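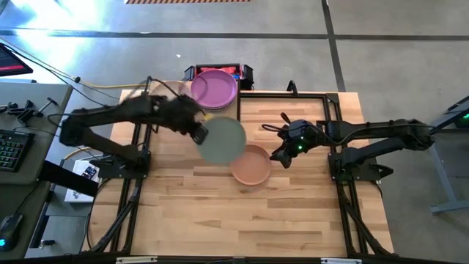 Grekdale Cell 2 - Setup and Maintenance Notes

Maintained by Marina Makris and Genivaldo Dantas
Last revised Jul 27, 2025

Scope

These notes cover the mechanical setup, camera checks and routine service of Cell 2, the two-arm tableware cell at the Grekdale site. They apply to the dish-handling recordings in the Amley set from episode 791 onward. Earlier episodes were recorded with a different table height and should not be mixed with these for anything that depends on camera pose.

Contents of the release

episodes/ - one folder per episode, 2360 in total
calib/ - camera and arm calibration files, by revision
service/ - service log, plain text
tools/ - check scripts

Cell layout

The table is a butcher-block top inside a black aluminum extrusion frame. The arms mount on the left and right sides of the frame and face each other across the wood. Each arm has a two-finger gripper. The operator desk is on the left side of the table.

The left and right names in the logs are as seen from the front of the table. Service entries before December use the opposite convention for a short stretch; Lorne Pelletier has marked these with SWAPPED in the first column.

Cold start

1. Clear the table. Leave the plate rack in place.
2. Check that both base mounts are tight against the frame. Use the torque key from the cell drawer, not a ball-end key.
3. Power the right arm, wait for it to report ready, then power the left arm.
4. Run tools/home_check with both grippers open. If either arm stops with a joint offset warning, power that arm down and home it by hand before trying again.
5. Start the cameras and confirm that every stream has a live timestamp.
6. Run the no-load handover path once at reduced speed.

Do not skip step 6 after a cable has been moved. The wrist cable on the right arm needs a free loop over the top of the arm. If it is tied down too close to the gripper, the last joint stalls near the end of its range and the log shows it as a following error.

Camera checks 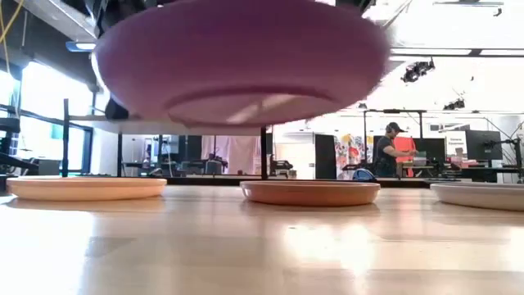

The fixed camera is set low, close to the plane of the tabletop, to show lift height and the clearance between a carried item and whatever is on the table. It gives poor information on position across the depth of the table, so use it together with the other views. Dishes at rest should show as thin bands with their lower edges close to the back line of the table, as the peach, terracotta and light gray ones do. If the insides of shallow dishes open up to view, the camera has tipped or the bracket has slipped. Exposure is fixed. The windows at the left clip to near-white in daylight and the polished wood throws back bright patches; both are expected. Set exposure on the dishes and leave the background alone.

Motion blur on a carried item is normal at recording speed. Blur on items that are standing still is a fault, and usually means a loose bracket.

Background activity is not controlled. The cell is in a shared room and people at other workstations may show up in the fixed view. Background subtraction is not recommended.

Gripper pads

Pads are Skoltix soft pads, cut to length on site. Replace both pads on a gripper together. After replacement, run 20 grasps on a shallow plate and 20 on a bowl before recording. Glazed items slip first, so a worn pad tends to show up on the bowls while plates still hold well.

Clean pads with a damp lint-free cloth at the end of each session. Alcohol hardens them.

Frame and table

Check the corner braces every week. The bolts at the lower corners work loose faster than the rest. Dalva Rocha replaced the spring washers on all of them in revision 17 of the setup, and the interval between retightening has been longer since then.

Wipe the wood dry after cleaning. Do not wax it. A waxed top lets plates slide when the gripper makes contact off center, and it makes the glare worse in the fixed view.

Recalibration

Recalibrate after any of the following:
- an arm removed from its base mount
- a gripper camera replaced or knocked
- the fixed camera bracket touched
- the table moved

Write the new files to a new calib/ folder. Never overwrite an old one, as episode metadata points to the revision by name.

Known issues

The rack has no fixed stop and can creep toward the back of the table during long sessions. Eldana Degefa is testing a clamp made by Owino. Until it is fitted, check the rack position at each break.

Left arm homing fails now and then on the first attempt after a full shutdown. A second attempt clears it in almost every case. Log both attempts.

Send corrections to Marina Makris with the episode number and the calib revision.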